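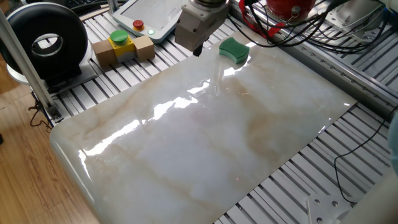 I have wiped down a lot of counters in my life and I've never once been graded on it. So it was a little humbling to stand at a bench at Presivo on 22nd September, being told by a very patient man that I was "leaning on it like it owed me money."

The man is Tetteh Nartey, and his job is teaching a robot arm to clean a surface. He doesn't write code to do it (well, he does, but that was before lunch). Mostly he takes hold of the arm and drags it through the job, sponge and all, while the computer remembers where everything went. Then he does it again. And again! He'd been at it since August, and the project, which everybody calls Plorero, had 49 good wipes saved when I showed up. I was allowed to try for number 50. I'll come back to how that went.

The first surprise is how light the thing feels. You press a button, the joints go slack, and this big arm floats along behind your hand like a shopping cart with good wheels. The trouble is the last inch. Push down too hard and the sponge folds up and skids. Too soft and you're polishing air. A sensor above the gripper picks up how hard you're pressing, and my line on Tetteh's screen looked like the Rockies. His looked like Kansas.
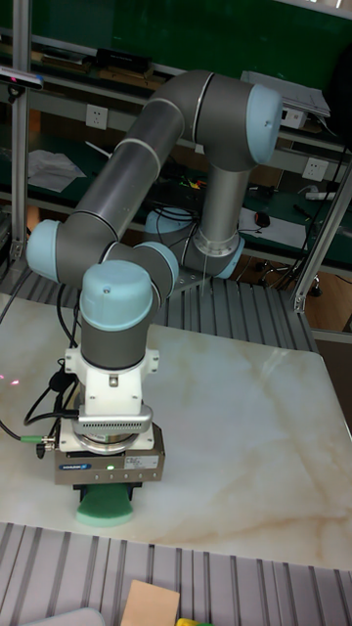 *Words by our home and workshop writer, for Fonley magazine*

"People think wiping is one motion," Tetteh told me. "Watch yourself do it. You slow down at the edge, you tip your wrist, you go back for the bit you missed." He wants all of that in the recordings, including the going back. An early batch was so tidy that the arm never learned what to do about a missed spot, and it just sailed on past.

There's also a remote version, where you sit six feet away with a second, smaller arm made by Skjelbred and the big one copies you. I liked this a lot more and was much worse at it. With no counter under my own hand I kept guessing at the height, and it took me almost 53 seconds to do one short stripe. Tetteh does it in six. He hums while he does it, too.

As for number 50, I got two tries. The first was thrown out and the second went into a folder marked "maybe." I've decided to be proud of that. I went home and did my kitchen counter very slowly, tipping my wrist at the edge, and then I went back for the bit by the toaster.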